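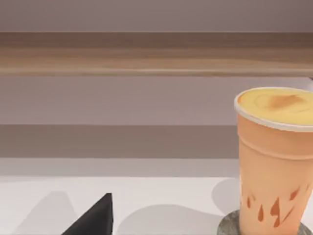
Reading time: 3 minutes

Mahmoud El-Sayed had been using Wodeck for 12 weeks when we spoke to him. Wodeck is a kit of simulated rooms and household objects for people who train robot arms, sold by a small firm called Ruvwood. El-Sayed runs a lab in Mondemstead with one other engineer, Nnamdi Shehu, and pays for it out of a tight budget.

"We have one real bench," he said. "If Nnamdi is on it, I'm not. That was the main reason we looked at simulation at all."

The lab's license costs $3,065 a year and covers both engineers. El-Sayed called the price fair for what they use, though he would like a cheaper option without the larger rooms. Setup took him 45 minutes on his own workstation. Shehu needed most of an afternoon, after a graphics driver refused to load.

Their work so far has been tabletop tasks: move the cup, pick up the book, put the cube somewhere else. El-Sayed said the cup has given them more trouble than anything. "It's tall and it gets narrower toward the bottom. The policy we had was fine with boxes. It would close on the cup too high and we'd throw the run out."

Shehu spends more of his time on flat objects. He said a book lying down is a hard grasp for a two-arm setup, and he rates the kit on how easy it is to move that book and try again.

"You change one line and the book is somewhere else," Shehu said. "I can do 30 starts before lunch. On the real bench I'd be walking back and forth."

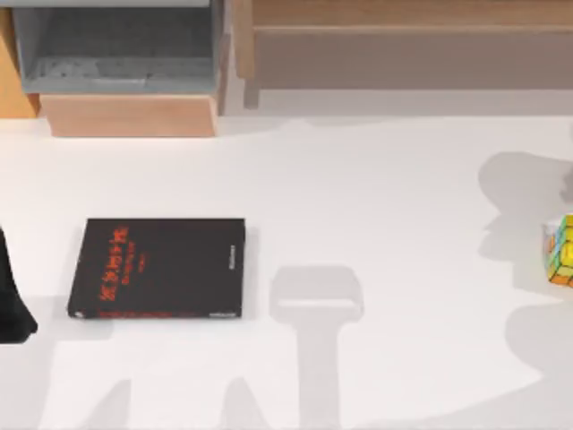
A book and a Rubik's cube on the white tabletop in Wodeck, with part of one gripper at left.

Both men had complaints. The shadows are soft in every room they have tried, and El-Sayed wants a setting for harsh side light, like the window in their own lab gives in November. Shehu said contact with thin edges is unreliable. He has seen a finger pass slightly into a cover and come out again, and he now checks those runs by hand.

We put this to Aurelia Baumgartner, who handles support at Ruvwood. She said the contact problem is known and a fix is being tested. A lighting panel is planned, but she would not give a date.

Asked whether he would renew, El-Sayed said yes, for one year. They had also tried Kuruc, which he found quicker to run but short on kitchen and living room objects.

"I still want to see everything on the real arm before I believe it," he said. "Wodeck gets us to that point with fewer broken cups."

Last updated: November, 4:30 p.m.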